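The Door Handle Problem

A shared workshop in Kiltlow wants to teach a robot to do chores. First its members have to do the chores themselves, over and over, with plastic hands.

The pitch reached me the way most robot pitches do, as a promise with a deadline. By November, the members of the Nultov workshop told me, they would have a two-armed machine that could walk into an ordinary house, open a door and carry something through it. They had a name for it, Wakach. They had a budget, most of it spent. What they didn't have, the Sunday I first went over, was a robot that could do any of this.

It does exist, in a manner of speaking. The base sits under a workbench with one wheel off. The arms are bolted to a plank. Everyone's attention had moved on to the part that is supposed to make it clever, and that part involves people strapping on a harness, picking up a gripper in each hand and going about the house like very cautious lobsters.

I have no quarrel with the principle. A person holding a gripper is limited to what the gripper can do, so whatever gets recorded ought to be something a machine could copy. The printed cubes on top let the software work out where each hand is in space. The parts came to 340 dollars a pair, and the group is proud of that figure, though it leaves out the evenings.

My quarrel is with the arithmetic. The plan called for 1,000 recordings of doors alone. When I visited they had 182, and a fair share of those had been thrown out after the tracking lost a hand halfway through the pull. A door takes a few seconds. Getting ready to open a door, checking that both grippers are awake, starting over after somebody walks through at the wrong moment – that takes the rest of the afternoon.

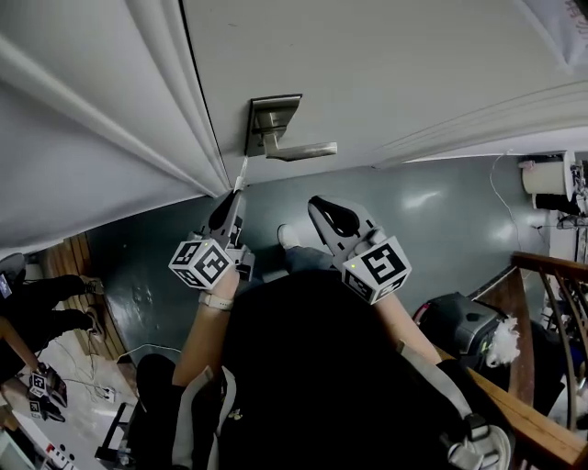

The complaint about evenings didn't go down well with everyone, and Carrasco told me over the noise of the shop vacuum that I was counting the wrong thing, that the hours were the hobby and the robot was the excuse, and that no one asks a model railroad when it will start carrying freight. Fair enough. But no model railroad I know of has a slide deck promising help for the elderly.

Lever handles are supposed to be the easy kind. You press down and pull. Try it with two rubber pads where your fingers should be and you find out how much of the job your wrist was doing. I had a turn, and on my first go the pad slid along the lever and came off the end. On my second I got the latch to release and then lost my grip before the door moved. Round knobs have been put off to version 2.

What bothers me more is the sameness. A machine raised on a handful of doors in a handful of homes will know those doors. Mine sticks in humid weather and has to be lifted slightly before it gives. I asked what would happen there and was told that more data would cover it. More data is the answer to a great many questions at Nultov.

Still, the grippers are nicely made. The jaws close smoothly, the pads can be swapped in a minute, and the files are free to anyone who wants to print a set. If the group had set out to build a good pair of hand tools for recording motion, I would be writing a kinder article.

The November date has since been dropped from the slides. The wheel, when I last stopped by, was back on the base.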